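White speckled tabletop, gray marks that won't lift
12 replies, showing the last few

benvinda_t
Okay, I need table people. I picked up a white work table in March from a shop that was closing (300 with delivery, so I'm not crying yet) and the top has a lightly speckled finish that's a tiny bit rough to the touch. I love it! But it grabs every bit of dirt. I wipe it down Monday morning and by lunch it has little gray specks and smudges all over again. Dish soap does the smudges, sort of. Picture from this afternoon:
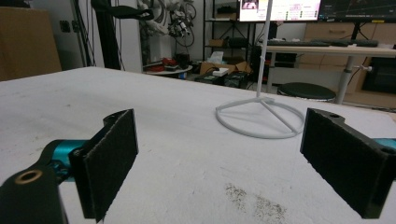
My table with the white stand on it. Dark gritty patch is near the front.

s_mota
Do NOT wet that patch first. Dry brush or a vacuum with the soft head, then a damp cloth. If you wipe grit around on a rough top you just grind it into the low spots, and then you're scrubbing for a week. Ask me how I know.

Leonilde M.
Agree on the vacuum. For the smudges I use a melamine sponge, barely damp, light pressure.

s_mota
Melamine sponge is sandpaper, Leonilde. She'll end up with a shiny spot in the middle of a matte table.

Leonilde M.
I've done mine for 3 years and there's no shiny spot. She can try it in a back corner first.

ayuba_a
What's the top made of? Laminate and painted board want totally different things and I can't tell from the photo.

benvinda_t
No idea, sorry! The shop tag just said Harow and I can't find anything under that name. Vacuumed the gritty bit after dinner and most of it came up, there's still a shadow. Going to try the sponge in the corner (sorry Salvador) and I'll post tomorrow.

s_mota
Your table. Light pressure, please.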